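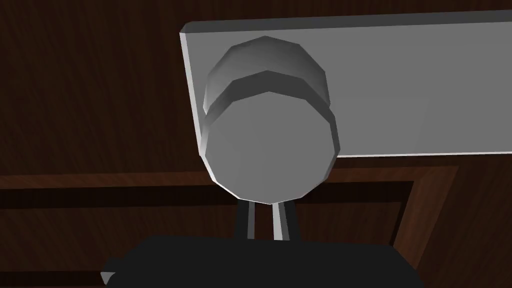 Teilnehmende gesucht: Können Maschinen schon Hausarbeit?

Arkus sucht Leute für eine Testreihe am Standort Nisberg. Start im Dezember, Anmeldung ab sofort. Stand: 22. September 2020

Kurz zur Sache. Alle reden vom Haushaltsroboter, der die Spülmaschine ausräumt und die Wäsche macht. Wir wollen wissen, wie weit das wirklich ist. Unsere Vermutung: weniger weit als in den Werbefilmen, weiter als die meisten denken. Vermutung reicht uns aber nicht, deshalb dieser Aufruf.

Gesucht werden 40 Personen, die selbst regelmäßig im Haushalt oder im Laden arbeiten. Technisches Vorwissen nicht nötig. Programmierer dürfen sich auch melden, sind aber nicht die Hauptgruppe. Gern auch Verkäuferinnen, Hauswirtschafter, Pflegekräfte, Lagerleute, Rentner, Eltern von kleinen Kindern. Wer täglich Schranktüren auf- und zumacht, weiß mehr darüber als wir.

Worum es geht

Liste mit 62 Aufgaben. Knopf greifen, Tür aufziehen, Schublade halb schliessen, Regal nachfüllen, Handtuch falten, Kasse abwischen, Glas aus dem hinteren Fach holen usw. Ein Teil läuft komplett in der Simulation, ein Teil am echten Arm in der Testküche. Sie schauen zu, bewerten, steuern manches selbst per Fernbedienung und machen ein paar Aufgaben zum Vergleich mit der eigenen Hand.

Uns interessiert vor allem: Wann würden Sie sagen, das ist erledigt? Schublade zu, aber zwei Finger breit offen, zählt das? Tür auf, aber gegen die Wand geschlagen? Da gehen die Meinungen schon bei uns im Team auseinander. Runde Griffe sind übrigens ein Dauerthema, zwei gerade Finger an einem runden Knauf, da muss der Winkel stimmen. Stoff ist noch mal eine andere Baustelle.

Ablauf

2 Termine in Nisberg, jeweils ein Vormittag oder ein Nachmittag. Dazwischen ein Fragebogen für zuhause, online oder auf Papier.
Erster Termin: Einweisung, Simulation am Bildschirm, Bewertungsbögen.
Zweiter Termin: Testküche und nachgebaute Ladenzeile, danach Gespräch in kleiner Gruppe.
Pausen sind eingeplant, Kaffee und belegte Brötchen da. Vegetarisch bitte vorher ansagen.

Was es gibt

100 Euro Aufwandsentschädigung nach dem zweiten Termin, per Überweisung. Fahrtkosten ÖPNV extra gegen Beleg. Bei Abbruch nach dem ersten Termin gibts die Hälfte.

Voraussetzungen

Mindestens 18 Jahre
Deutsch so gut, dass Sie die Bögen ausfüllen können
Beide Termine möglich (wirklich beide, bitte vorher in den Kalender schauen)
Keine Anstellung bei Arkus oder bei Georgiev, die liefern uns die Greifer
Brille kein Problem, Rollstuhl auch nicht, Testküche ist ebenerdig

Datenschutz

Bei den eigenen Handgriffen filmen wir nur die Hände, keine Gesichter. Gruppengespräch wird als Ton aufgenommen und nach dem Abtippen gelöscht. Einwilligung liegt beim ersten Termin aus, wer sie vorab lesen will, bekommt sie per Mail zugeschickt. Rücktritt jederzeit ohne Angabe von Gründen.

Außerdem gesucht: Aushilfe für die Testtage

Eine Person für Auf- und Abbau, Regale einräumen, Protokoll führen. Minijob, befristet bis Ende der Testreihe. Man sollte ordentlich schreiben können und nichts dagegen haben, dieselbe Dose sehr oft an denselben Platz zurück zu stellen. Kurze Bewerbung mit Lebenslauf genügt, kein Foto. Einarbeitung durch Senad Lazarević aus der Werkstatt.

Anmeldung

Formlos per Mail oder übers Kontaktformular, Stichwort "Arnamon" (so heißt das Projekt intern, ohne Stichwort landet es sonst im algemeinen Postfach). Bitte angeben: Name, Alter, Beruf oder frühere Tätigkeit, telefonische Erreichbarkeit, lieber vor- oder nachmittags. Bei mehr Anmeldungen als Plätzen wird nach Berufsgruppen gemischt. Absagen verschicken wir auch, kann aber etwas dauern.

Fragen zur Studie beantwortet Velimir Stoyanova, am besten schriftlich, telefonisch meist erst nach dem Mittag. Fragen zum Minijob direkt an Senad Lazarević.

Aufruf darf gern weitergeleitet oder ausgehängt werden.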